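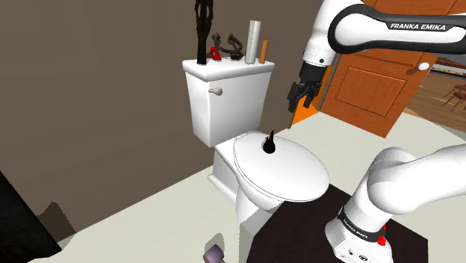 Bathroom rendering showing toilet with white tank and lid.

Sandness Begins Toilet Replacement and Leak Reduction Program in Brarkthorpe

BRARKTHORPE, 2021-06-10 – Sandness, the water utility serving the Brarkthorpe district, has opened enrollment for a residential program to replace older toilets and repair leaking tank valves. The program covers 2,000 homes connected to the Mbwambo pumping main. Field work will be carried out by the plumbing contractor Demska under a fixed-rate agreement.

Homes on the Mbwambo main were selected on the basis of overnight flow readings. Flow in the early morning hours, when household use is low, has stayed above the level expected for a pipe network of this age and length. Acoustic surveys of the main found no break large enough to explain the difference. Sandness attributes part of the remaining flow to worn flappers and fill valves inside customer properties.

Each enrolled home will receive one inspection visit. The technician will place a dye tablet in the tank, check the bowl for color after 11 minutes, and record the result against the meter number. Where dye passes into the bowl, the flapper and seal will be replaced during the same visit. Toilets with a cracked tank, or with a flush volume above the program limit, will be listed for full replacement.

The first phase covers 500 homes and is scheduled to end in October. Meter data from those homes will be compared with readings taken before the visits. The second phase will use the same inspection procedure, although the order of streets may change once the first set of readings has been reviewed.

"Tank leaks are small and steady, and most make no sound," said Wilfredo Sison, program engineer at Sandness. "The meter registers them. We want to know how much of the night flow they account for before we commit to further work on the main."

There is no charge to the customer for inspection or valve repair. Full replacement is free for owner-occupied homes. Landlords may enroll rental units and will be billed for fixtures at cost – labor is covered by the program.

Customers should clear the tank lid and shut-off valve before the visit. Appointments may be moved once without loss of place. Enrollment forms were mailed with the current bill and must be returned within 21 days of receipt.

Media contact: Wilfredo Sison, Sandness, Brarkthorpe office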